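Publications > Household Water Studies > Section 3

3. Drying of kitchen sponges between uses

3.1 Households and items

The survey took place in Kinmont and in two villages on its eastern side, Gatberg and Tanasarn. A total of 574 households agreed to take part. At each home a field worker asked where the dish sponge was kept overnight, how old it was, and whether it was squeezed out after the last wash of the day. Answers were entered on paper forms and typed up by Kulap Thongdee and Theerawat Nuchit. Forms with no answer to the storage question were left out of Table 2 but kept in the totals.

Storage places were put into four groups: flat on the sink rim, in a closed dish or cup, in a raised holder with openings in the base, and hung from a hook or tap. Where a family used more than one sponge, only the one used for plates was recorded. Cloths and steel pads were not included.
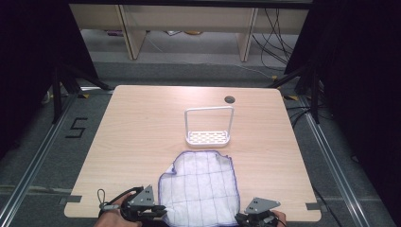 Figure 4. White plastic sponge caddy with a perforated tray and a loop handle.

The raised holders varied a good deal in shape. For the drying test we used a single pattern, with rows of small oblong openings in the tray, so that differences between holders would not be mixed with differences between rooms. Each test sponge was soaked in tap water, squeezed once by hand, weighed, and put in place. It was weighed again the next morning before the kitchen was used.

3.2 Limits of the method

Squeezing by hand is hard to repeat exactly. Verna Mahmoud did all of the squeezing in Kinmont, and Chalerm Chareonsuk did it in the villages, so a difference between sites may partly reflect the person. The starting weights in Appendix B should be read with this in mind. Room humidity was recorded at night only, and the meter in Tanasarn had to be replaced in September. Readings from the old meter were dropped. We did not test for bacteria, and water loss alone does not show how clean a sponge is. Sponge age was reported from memory and is used here only to sort the sample into newer and older items.

Last updated: 2018-10-04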